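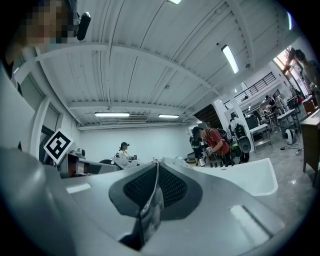 Michalis Koutsoukos asked that this report state plainly whether the Ponitberg catchment still meets the nitrate limit set in the Nilleo grant agreement. It does at both intake wells. It does not at the Kamolrat drain, where the September sample was over the limit.

Reports > Groundwater > Ponitberg > Interim

Work completed this period

Sampling covered 352 field parcels. Soil cores were taken to the agreed depth and sent to the Jaso laboratory, which has returned 300 results. The remainder are held up by a repeat calibration and will be added to the next report.

Cover crops are in on the upper terraces. Sowing on the lower ground was late after rain and the stand there is thin.

Changes to plan

Two monitoring wells on the east boundary were moved uphill after the casing silted up. Readings from the old and new positions should not be joined into one series.

Spending is within budget. We request approval to carry the unused drilling allowance into the next period.

Submitted 20 November 2023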